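Rumonbridge Tenants Assoc. - monthly meeting
Friday, August 16, 2019
Notes by Oanh Mạch

Started late, door was locked. 16 present. Last month's minutes ok'd, one fix: it's the Hutberg lot that floods, not Lestidel.

Laundry room. Two dryers still out. Landlord says parts on order, same as last time. Agreed to send letter, Oanh to draft. Want a date in writing.

Parking. Long discussion. Overnight guests on the Hutberg side taking numbered spots. Towing idea voted down, 9 against. Try windshield notes first, look at it agian in October.

Yard sale. Tables $40 if you want a double, singles free to residents. Set up from 7. No food sales without asking first. Rain plan is the lobby.

Money. Balance $3929 after the mailbox repair. Hayashi invoice for the gutters not in yet, more to come on that.

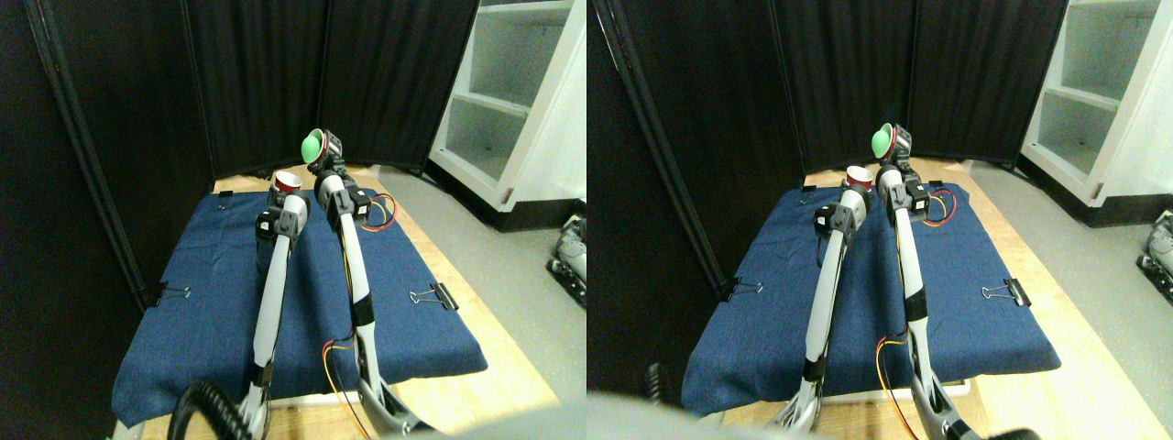
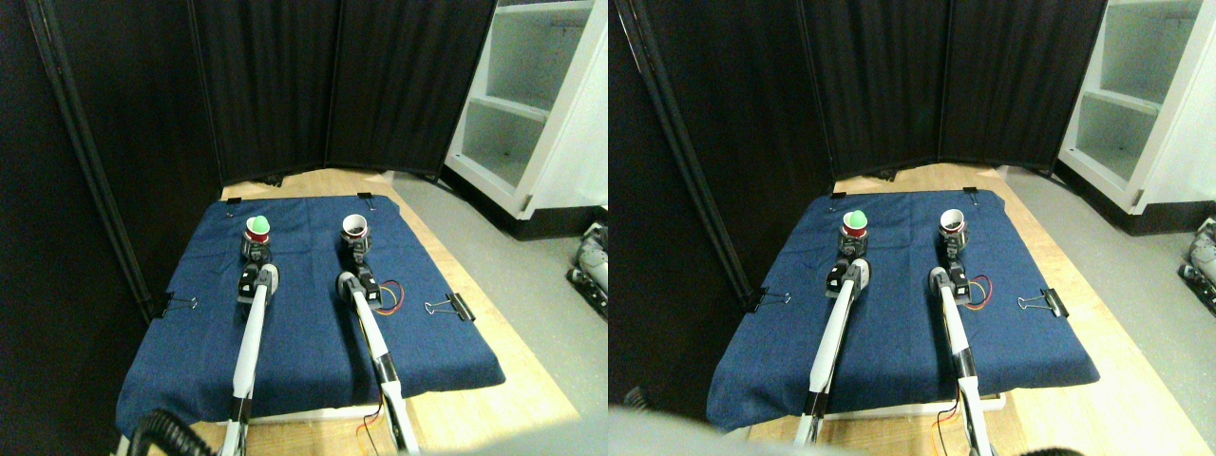 Bikes. Rack by the Lestidel entrance is full of dead ones. Tag them all, two weeks notice, then they go. Question about where they go. Left open.

Noise after 10, third floor. Handled privatly, no names in minutes please.

Keys for the side gate: sign the sheet when you get yours. Closed 8:50.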